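Babatunde Ogunleye
Feb 4, 2021

Thread on how the Plarko tabletop set is coming along. We're collecting examples in simulation first, real arms later.

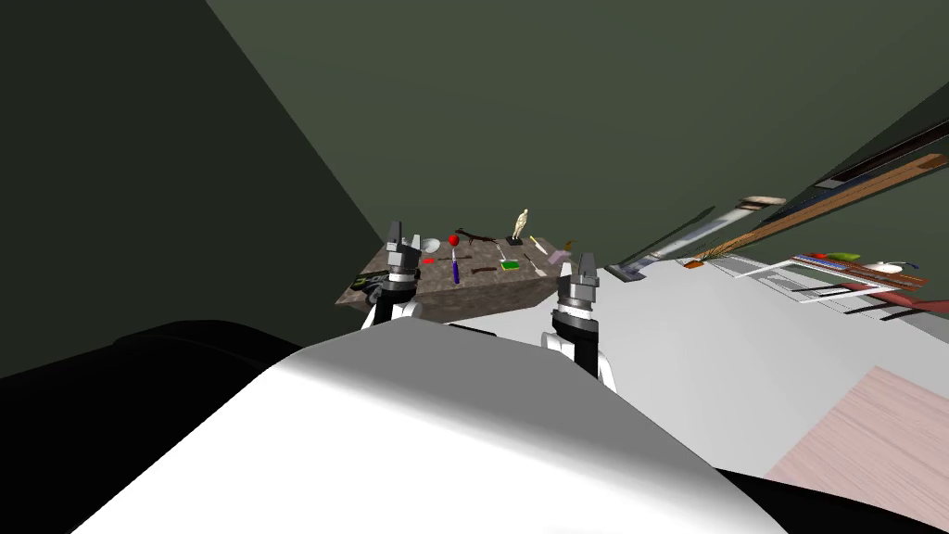 Two-arm setup in sim, stone-top table, mixed objects.

1/ Each episode is one short task on a cluttered table. Pick up the sponge, put the red ball in the bowl, that kind of thing. A person drives both arms and we save the whole run.

2/ Episodes are capped at 90 seconds. If the operator isn't finished by then, the run gets tagged as incomplete. We keep those in a separate folder.

3/ Object positions are shuffled before every run. Wall and floor colors change too, on a slower schedule. In October we left the layout alone for too long and the policy learned to reach for a spot on the table.

4/ Thin things are the slow part. Markers, sticks, anything knife-like. Genji Ishida rewrote the finger contact settings last week and I'm redoing 14 tasks with his version.

5/ Each task gets 3 written instructions in different wording. "Grab the green sponge" and "pick up the sponge" point to the same run.

6/ Still to do: handovers from the left arm to the right. I have 2 operators trained on those so far. Will post numbers when the first batch has been checked.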